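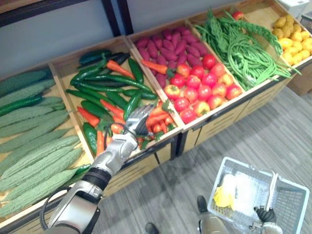 Bitter melons, chili peppers, purple sweet potatoes, tomatoes, and some carrots that did not stay with their friends.

Home | Food | How Things Work | Ask Us | Grown-Ups

Why Do Stores Make Such a Fuss About Vegetables?
by Henrike Tiedemann

A can of beans is easy to sell. You stack it on a shelf with the label facing out and go have lunch. Vegetables are much fussier. They roll. They bruise. A cucumber put down carelessly will be under the tomatoes by dinnertime.

So stores give them their own furniture, and every part of it has a job, even in a play store where the vegetables look like they would be very hard to chew.

The slope

Lots of vegetable displays tilt toward you. A flat table shows you the front row and hides everything behind it, and if you are short, it mostly shows you the edge of the table. Tip the top forward and even the cabbages at the back get their chance to be looked at. Tip it too far and you have invented a slide. The store will not thank you.

The walls

Between one bin and the next there is usually a divider. It keeps the long things from the round things, and it helps the person at the checkout, who has to know if you are buying a bitter melon or a cucumber. (If you have never met a bitter melon, it is long, green and bumpy, and it tastes bitter. At least it warned you.)

Dividers work fine until shoppers arrive. Someone picks up a carrot, has second thoughts, and puts it down on the sweet potatoes. At the Wodcombe market, where I used to help on Wednesday mornings, I once spent 30 minutes taking lemons out of the onions. I smelled of both until Thursday.

The basket 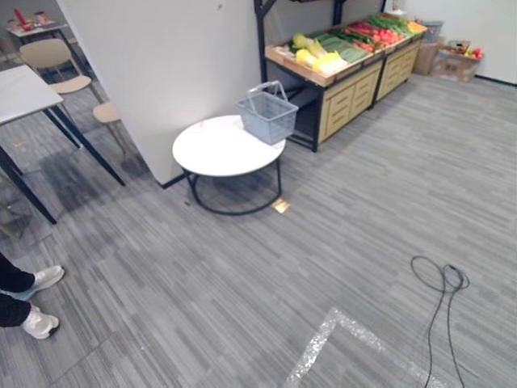 A shopping basket needs to be light before you put anything in it, or you will be tired by the time you reach the lettuce. That is one good reason for plastic. Cut holes in the sides and it gets lighter still, and a bit of dirt can fall out too, onto somebody else's floor.

There is a right way to fill one. Heavy, hard things go in first: sweet potatoes, carrots, a cabbage. Soft things go in last. My brother does it the other way around and has eaten a lot of flat tomatoes.

A table near the vegetables is handy as well. You can put the basket down and use both hands to choose, which is how you should pick up a squash unless you enjoy apologizing to your toes.

The boxes and the crinkly stuff

Before anything gets to a display, it has to travel. Delicate things are often packed with something squashy between them and the side of the box. Bubble wrap is the famous kind. Each bubble is a tiny cushion full of air, and it only works while the air is inside. If you pop 100 of them on the way home, you are holding a plain sheet of plastic and it is your own fault.

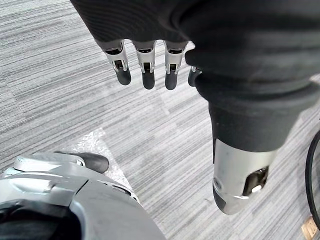 A see-through plastic sheet, crinkled and a bit shiny, on the floor.

Try it at home

Find a tray, a book to prop up one end, and 3 vegetables of different shapes. Raise the tray slowly. Which one rolls first? Ask before using the eggs.

Shares 40 | Comments 3 | Print this page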